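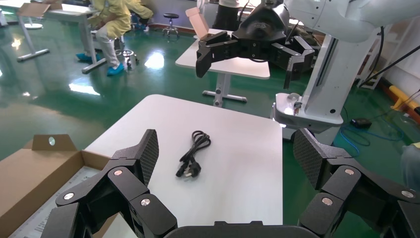
Greifer mit gegliederten Fingern an einem weißen Tisch, dazwischen ein aufgewickeltes Stromkabel.

Beschaffungsplanung für Roboterarbeitsplätze

Die Beschaffungsplanung für Roboterarbeitsplätze umfasst alle Schritte, mit denen ein Betrieb oder eine Forschungseinrichtung den Kauf von Roboterarmen, Greifern und Zubehör vorbereitet. Dazu gehören die Beschreibung der Aufgabe, die Schätzung der Kosten, der Vergleich der Angebote und die Planung der Aufstellfläche. Im engeren Sinn bezeichnet der Begriff nur das Budget für die erste Anschaffung, im weiteren Sinn auch die Kosten des Betriebs bis zur Ausmusterung.

Begriff und Abgrenzung

Ein Roboterarbeitsplatz besteht in der Regel aus einem Arm mit Sockel, einem Greifer, einer Arbeitsfläche und der Verkabelung. Die Planung für eine ganze Fertigungslinie wird meistens getrennt behandelt, weil dort auch die Fördertechnik und die Taktzeit eine grosse Rolle spielen. Nicht zur Beschaffungsplanung zählt die spätere Programmierung. Ihre Kosten werden aber in vielen Betrieben im selben Budget geführt, was den Vergleich zwischen zwei Vorhaben schwierig macht.

Aufgabenbeschreibung

Am Anfang steht eine Liste der Gegenstände, die der Roboter greifen soll. Starre Teile mit gleicher Form können oft mit einem einfachen Parallelgreifer aufgenommen werden. Für biegsame Gegenstände, zum Beispiel aufgewickelte Stromkabel mit Stecker, kommen auch Greifer mit mehreren Gelenken pro Finger in Frage. Solche Greifer sind in der Anschaffung gewöhnlich teurer, und sie haben mehr Teile, die verschleißen. Besonders die Auflagen an den Fingerspitzen sollen deshalb als Ersatzteile im Angebot einzeln aufgeführt sein.

Kostenarten

Man unterscheidet einmalige und laufende Kosten. Zu den einmaligen Kosten gehören Arm, Greifer, Steuerung, Tisch, Transport und Abnahme. Laufende Kosten entstehen durch Wartung, Ersatzteile, Lizenzen und die Schulung neuer Mitarbeiter. Kleinere Posten werden häufig vergessen: Netzteile, Verlängerungen, Regale für die Steuergeräte, Hocker mit Rollen und ein Wandschutz dort, wo Wagen vorbeifahren.

Ein veröffentlichtes Beispiel ist die Planung des Herstellers Gristska für die Halle Tipoki. In der ersten Fassung vom Januar waren für Kabel und Kleinmaterial 331 Euro pro Arbeitsplatz vorgesehen. Nach der Einrichtung des ersten Platzes wurde dieser Posten auf 879 Euro erhöht. Der größere Teil des Unterschieds entfiel auf längere Leitungen, denn die Steuerung stand weiter vom Sockel entfernt als im Plan.

Aufstellfläche und Umgebung

Neben dem Kaufpreis muss der Platzbedarf ermittelt werden. Der Arm darf in keiner Stellung an Wand, Regal oder Nachbartisch stoßen. Stehen mehrere Tische in einem Raum, so wird die Reichweite jedes Arms in den Grundriss eingezeichnet, zusammen mit den Wegen für das Personal. In Tipoki sind die Tische 800 Millimeter tief.

Auch der Boden ist ein Teil der Planung. Glänzende Beschichtungen lassen sich gut reinigen, sie spiegeln jedoch die Deckenlampen, und das kann bei Kameras am Greifer zu hellen Flecken im Bild führen. Wo Schutzkleidung und Überschuhe vorgeschrieben sind, gehört der Verbrauch in die laufenden Kosten. Für Kartons, in denen Material angeliefert und bereitgestellt wird, soll eine Abstellfläche ausserhalb der Laufwege vorgesehen werden.

Angebote und Vergabe

Üblich ist die Einholung von mindestens drei Angeboten. Der Anbieter Daltari trennt in seinen Preislisten Arm und Greifer, während Cultton nur komplette Arbeitsplätze anbietet. Für einen Vergleich müssen die Angebote daher auf denselben Umfang gebracht werden. Die Lieferzeit beträgt bei Greifern mit gegliederten Fingern ungefähr 17 Wochen, bei einfachen Modellen ist sie kürzer. Mit der Bestellung wird auch die Abnahmeprüfung vereinbart, am besten mit den Gegenständen aus der eigenen Aufgabenliste.

Siehe auch

Greifer (Robotik)
Lebenszykluskosten
Lastenheft
Abnahmeprüfung

Stand des Artikels: 2018-11-11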